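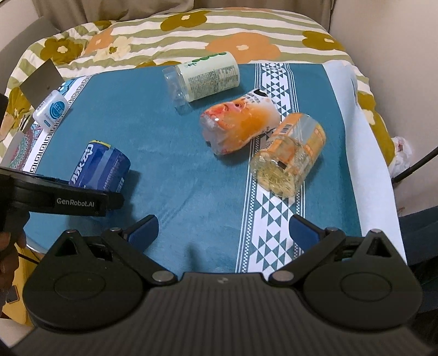
Naltdale Table Clearing

README, last edited 3 February 2023 by Rozália Szekeres

What this is

Naltdale is a set of short recordings of snack packaging and drink containers lying on a dining table and being cleared off it. It covers drinks, bagged snacks and tube-shaped packs, on a table that has a patterned cloth over it.

Items

Drinks: clear plastic bottles and cans. Both may be standing or on their side. The first picture has one of each, a bottle with a pale green label and a blue can with large white lettering, both lying down.

Bags: snack bags, flat or crumpled. The orange one is in this class. Label a bag as "bag" whether it is full or empty.

Tubes: clear plastic cylinders with a wraparound label. The one with the orange label has golden-yellow contents that show through the lower end. Do not label these as bottles.

Tablecloths

There are 3 cloths in the set. The teal one has a white stripe with teal triangles and checkered bands, plus a border with a Greek-key pattern. Items often end up lying across the stripe, and a few early labels had the edge of the item in the wrong place there. Those were redone in September. The other two cloths are plain.

Layout

Files are sorted by table first, then by cloth. Each folder holds 200 clips and one text file with the item list. The Utmont folders use the same item names but a different table, which is 8 inches narrower.

stakenska/ plain cloths
hegedus/ teal cloth
utmont/ narrow table, all cloths

The folder name is spelled without accents. In the notes it is written Hegedűs.

Labels

Each item gets a class, a main color and a pose (standing, lying, crumpled). Use the color of the label or wrapper. For clear containers with no label, write "clear". Brand names are left out of the label files even when they can be read.

Known problems

7 clips in stakenska/ have no item list.
"Crumpled" was used loosely for bags that are only folded once.
Pose is missing for most tubes in utmont/.

Send corrections to Rozália with the folder name and clip number.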